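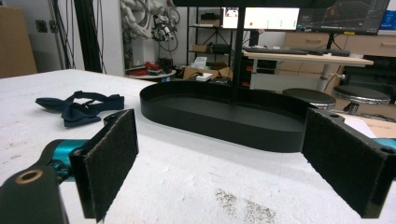
bow tie and tray, table two

Skaltthorpe Late Night, season 3 finale (spoilers!)
TV Talk > Comedy & Talk Shows

tukov_fan66
OK who stayed up? I watched the finale twice and I'm still grinning. The cold open with the mayor's apology tour was the best thing this show has done since the pilot, and the musical number (the one about parking permits!!) had me pausing to catch my breath. If they don't renew this I will be writing letters. Paper ones.

mill_lane
Glad you had fun but I thought it was the weakest of the season. Three sketches about the same council vote, and the audience clapped more than it laughed. That's always a bad sign for me.

tukov_fan66
Clapping and laughing can both happen! But I'll give you the third council sketch, it ran long. The second one though, with Forough Babaei playing every member of the zoning board? Come on. The voice she does for the guy who keeps seconding his own motions!

Nasrin Safavi
Forough is the reason I watch. She came up through the Drerkinau improv nights and I saw her there when there were maybe a dozen of us in folding chairs. So happy for her. I do agree with mill_lane that the monologue preached a bit. I vote the same way the writers do and I still wanted more jokes.

mill_lane
Thank you. Agreeing with a joke isn't the same as it being funny. Seasons 1 and 2 went after everybody, and this year you could guess every punchline from the headline.

branek
Disagree pretty hard. Season 1 made fun of easy targets and called it balance. Branislav Vaněk took over as head writer this year and the show finally has a point of view. You can dislike the view, fine, but the sketches are built better. Go back and watch the season 1 election special, it drags like you wouldn't believe.

Nasrin Safavi
The election special has the ferry sketch in it, careful now

branek
OK the ferry sketch is great. The other 40 minutes are not. 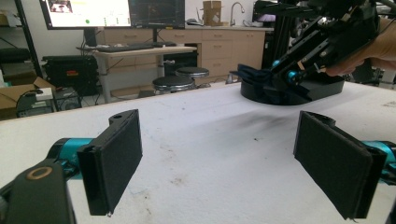 keyvan_a
Is the finale on Huttunen the same cut that aired?

tukov_fan66
The Huttunen one is a little longer. It keeps the whole interview with Soudabeh Taheri, and the broadcast lost the part where she reads out her worst reviews. Watch that one if you can, it's so good.

keyvan_a
Thanks, watching it tonight. I only got as far as episode five and then work ate my life.

mill_lane
The Taheri interview was the one bit I'd keep, and I'd happily see the longer version. She let the host squirm a little and he was good at squirming. More of that next year and I'll shut up.

branek
Screenshotting this for when you don't shut up

mill_lane
Fair.

tukov_fan66
See, we can all get along! Does anybody know where the closing song comes from? My sister swears it's an old commercial and I think they wrote it for the show. There's a line about a "harbor full of spoons" that has been in my head since breakfast.

Nasrin Safavi
Written for the show, I'm pretty sure. The credits list Keyvan Asadi for original music all season. And yes, the spoons. I sang it at the dentist.

keyvan_a
Not me, by the way, before anyone asks. I can't carry a tune.

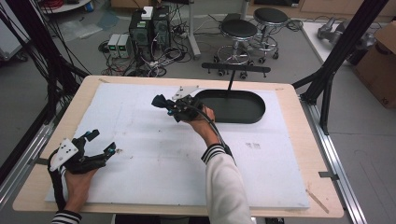
Season 4 wish list

tukov_fan66
Starting this part fresh so the finale fight can carry on upstairs. I want more Forough, a live episode in June, and the parking permit song as a full-length number with a choir. What have you got?

mill_lane
One council sketch per episode, maximum. Bring back the fake weather report.

branek
Seconding the weather report, and longer interviews. They can lose the viewer mail.

Nasrin Safavi
NOT the viewer mail!! I've sent in four letters and one of these days they're going to read one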